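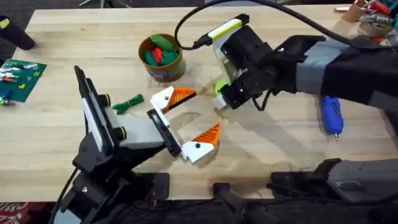 번역 원고를 넘겼다. 지난 열한 달... 이라고 쓰려다 달력을 보니 그냥 11개월이다. 한글로 쓰면 더 길어 보여서 그랬다. 덴마크 추리소설 한 권 옮기면서 메모장에 쌓인 것들을 좀 풀어놓겠습니다. 스포일러 없음. 범인은 나도 교정지 볼 때까지 헷갈렸음.

작가는 아스게르 바크(Asger Bach). 처음 계약할 때 편집부 메일에는 '애스거 바흐'라고 되어 있었고, 두 번째 메일에는 '아스거 바크', 계약서에는 '아스게르 바흐'. 한 사람과 계약했는데 네 사람 몫의 원고를 받은 기분이었다.

외래어 표기법 펴 놓고 하루를 썼다. 덴마크어 표기 세칙을 읽어 본 분은 아시겠지만, 읽고 나면 덴마크어도 모르겠고 한국어도 좀 모르겠다.

제목은 『딜트몬트의 겨울』. 딜트몬트(Diltmont)는 작가가 지어낸 항구 마을이다. 인구가 적고, 비가 오고, 다들 서로를 알고, 그런데도 사람이 계속 죽는다. 이 정도면 인구 감소 대책부터 세워야 하는 거 아닌가 싶은데 군청 사람이 2장에서 죽는다.

형사 이름은 라그나르손(Ragnarsson). 아이슬란드 출신이라는 설정이고, 이혼했고, 커피를 마신다. 이 사람이 커피를 너무 많이 마신다. '커피를 따랐다'를 옮기다가 지쳐서 '커피를 부었다' '잔을 채웠다' '커피를 더 마셨다'로 돌려 막았더니 편집자가 여백에 적어 보냈다. "여기서는 안 마셔도 되지 않을까요?"

원문에서 마시고 있는데 제가 무슨 권리로 끊게 합니까.

존댓말 얘기를 안 할 수가 없다. 덴마크어에서는 순경이 서장한테도 du라고 한다. 한국어로 그대로 옮기면 1장에서 순경이 징계를 받고 소설이 끝난다.

그래서 관계표를 만들었다. 누가 누구한테 해요체, 누가 누구한테 합쇼체, 언제부터 말을 놓는지. 라그나르손과 전처는 반말. 라그나르손과 전처의 새 남편은 끝까지 존댓말. 이건 내 선택인데 마음에 든다. 존댓말로 싸우면 훨씬 무섭다.

문제는 7장에서 용의자가 전화로 협박하는 장면이었다. 목소리를 숨긴 사람이 반말이면 동네 불량배 같고, 존댓말이면 카드사 같다. "당신이 한 일을 알고 있습니다." 연체 안내인 줄.

결국 하오체도 잠깐 써 봤다. 갑자기 구한말이 됐다. 바로 지웠다.

음식. 북유럽 소설에는 호밀빵이 나온다. 무조건 나온다. 그 위에 간 파테를 얹고 그 위에 절인 비트를 얹는다. 처음에는 각주를 달았다. 그다음에는 각주의 각주가 필요했다. 그다음에는 배가 고파져서 점심으로 김밥을 먹었다.

'휘게'는 이 책에 한 번도 안 나온다. 마을에 그럴 만한 사람이 안 남는다. 그런데도 홍보 문구 초안에 "휘게의 이면"이 들어 있어서 조용히 빼 달라고 했다. 다음 초안에 "휘게, 그 너머"가 왔다.

편집자와 주고받은 원고 파일의 메모가 다 합쳐서 1,734개였다. 프로그램이 친절하게 오른쪽 위에 표시해 준다. 나는 알고 싶지 않았다. 그중 절반은 쉼표 얘기다.

내가 쉼표를 많이 찍는다는 건 안다. 숨이 차서 그렇다. 덴마크어 관계절을 한국어로 옮기면 명사가 문장 끝에서 손을 흔들고 있고, 나는 거기까지 걸어가야 한다.

제일 길었던 문장. "어머니가 죽던 해에 아버지가 팔아 버린 배를 산 남자의 동생이 일하던 통조림 공장의 뒷문." 원문에서는 뒷문이 맨 앞에 있다. 우리는 이 집안 사정을 다 듣고 나서야 문에 도착한다. 세 토막으로 잘랐다. 뒷문부터 열었다.

참고로 그 뒷문은 사건과 아무 상관이 없었다.

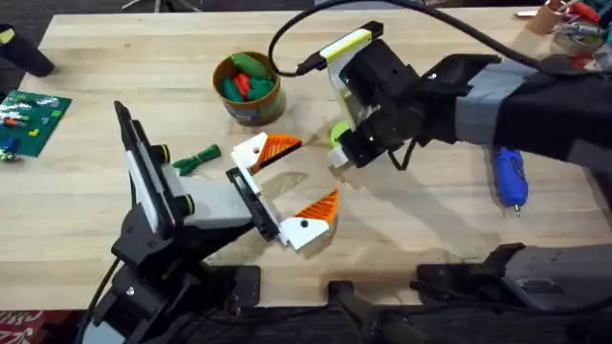
밝은 나무 상판, 그 위로 팔 둘.

비에 대한 어휘도 따로 정리해 뒀다. 보슬비, 이슬비, 가랑비, 는개, 장대비, 작달비. 한국어는 비 단어가 풍부하다고들 하는데 딜트몬트에서 반년쯤 지내면 재고가 바닥난다. 후반부에 '비가 왔다'라고만 적힌 데가 있다면 원작자의 절제된 문체로 읽어 주시길.

바람도 분다. 바다에서 불고, 뭍에서 불고, 한번은 '옆에서' 분다. 원작자한테 메일로 물어봤다. 옆이 어느 쪽인가요. 답장이 왔다. "주인공이 서 있는 방향에 따라 다릅니다." 그건 저도 압니다, 선생님.

바크 선생은 답장이 빠르고 아주 상냥한데, 질문 다섯 개를 보내면 그중 하나에만 길게 답한다. 고르는 기준은 모른다. 4장에서 죽은 사람이 9장에서 문을 여는 문제를 여쭸더니 청어 손질법을 보내 주셨다.

(9장의 그 사람은 동명이인이었다. 우리 쪽에서 성을 붙이기로 했다. 작가 허락은 청어 다음다음 메일에서 받았다.)

욕 번역. 덴마크 욕은 주로 악마와 지옥 쪽이다. 한국 욕은 주로 몸과 가족 쪽이다. 라그나르손이 주차 딱지를 떼이고 "악마가 나를 데려가라"고 하는데, 직역하면 갑자기 신앙 간증이 된다. "아이고"로 가자니 형사가 무릎이 아픈 사람 같고.

"젠장"은 한국 소설 번역가들의 공공재다. 실제로 젠장이라고 하는 사람을 살면서 한 명 봤는데, 그 사람도 번역가였다.

영어판도 참고하려고 구했다. 영국 출판사 플랜우드(Flanwood)에서 나온 판인데, 여기서는 마을 전체가 좀 더 예의 바르다. 시체를 발견한 어부가 "Oh dear"라고 한다. 원문에서는 두 줄짜리 욕이다. 나도 예의를 차려 한 줄 반으로 줄였다.

그리고 영어판은 12장 끝의 편지가 통째로 없다. 실수인지 편집인지 모르겠다. 그 편지 없이 결말을 읽으면 범인이 그냥 날씨 때문에 그런 것처럼 보인다. 이 마을 날씨면 납득은 간다.

표지 얘기. 북유럽 추리소설 표지의 규칙: 눈밭, 외딴집, 불 켜진 창문 하나. 이 책에는 눈이 안 온다. 비만 온다. 디자이너께 말씀드렸더니 "그래도 겨울이잖아요" 하셔서 할 말이 없었다. 제목에 겨울이라고 써 있으니까.

시안 세 번째에서 눈이 녹았다. 외딴집은 남았다. 불도 켜져 있다. 누가 켜 놓고 간 건지는 본문에 안 나온다.

역자 후기는 분량이 딱 정해져 있다. 원고지 30매 받았는데 커피 얘기로 12매를 썼다. 줄이라는 연락을 받았다. 커피를 끊을 수 없는 건 라그나르손만이 아니었던 모양.

후기에 감사 인사를 어디까지 넣느냐도 늘 고민이다. 덴마크어 감수 선생님, 편집자, 여기까지는 확실하고. 밤마다 윗집에서 의자 끌던 분은 빼기로 했다. 그분 덕에 살해 장면의 현장감이 올라간 건 맞다.

작업할 때 쓰던 사전은 프레라리(Prerari)라는 유료 앱이다. 광고 아님. 광고였으면 좋겠음. 예문이 이상하게 슬프다. '우산' 항목의 예문이 "그는 우산을 두고 떠났고 돌아오지 않았다"였다. 단어 하나 찾으러 들어갔다가 단편소설 읽고 나옴.

'숟가락'은 "우리에게는 숟가락이 하나뿐이었다". 누가 쓰시는 겁니까. 계약하고 싶습니다.

중간에 책을 한 번 엎었다. 5장까지 과거형으로 옮겼는데 아무래도 너무 점잖아서 현재형으로 바꿔 봤다. "라그나르손이 문을 연다. 라그나르손이 커피를 따른다." 홈쇼핑 같았다. 이틀 만에 전부 되돌렸다. 그 이틀은 번역료에 안 들어간다.

번역료는 말을 아끼겠다. 다만 이 책에서 라그나르손이 압수한 현금 가방을 여는 장면이 있는데, 금액을 원화로 환산해 보다가 잠깐 창밖을 봤다.

교정지는 수요일에 왔다. 종이로 100쪽쯤 왔으면 반가웠을 텐데 그럴 리가 없고, 택배 기사님이 "책이에요?" 하고 물으셨다. "아직은 아닙니다"라고 대답했다. 집에만 있으면 사람이 이렇게 된다.

1교에서 찾은 것: 라그나르손이 왼손에 커피, 오른손에 손전등을 들고 노크를 한다. 원문도 그렇다. 영어판도 그렇다. 머리로 했을까. 청어가 또 올까 봐 작가한테는 안 물어보고 손전등을 주머니에 넣었다.

2교에서 찾은 것: 그러고 나서 한 쪽 뒤에 손전등으로 복도를 비춘다. 꺼내는 문장을 넣었다. 이 소설에 내가 지어 넣은 유일한 문장입니다. "그는 손전등을 꺼냈다." 찾으시면 반갑게 읽어 주세요.

출간은 10월이라고 들었는데 지난번에도 10월이라고 들었다. 그 10월은 지나갔다.

질문 몇 개 왔길래 답하고 자러 감.
- 시리즈 맞고요, 2권 번역은 미정입니다. 저한테 올지도 미정.
- 고양이는 안 죽습니다. 이거 제일 많이 물어보시네요. 사람은 꽤 죽어요.
- 덴마크어는 학원에서 시작했고 그 학원은 없어졌습니다.
- 청어 손질법 공유는 작가분께 여쭤보고 올릴게요.

아 그리고 표지에 이름은 '아스게르 바크'로 확정됐다. 온라인 서점 예고 페이지에는 '바하'로 올라가 있음. 메일 썼다.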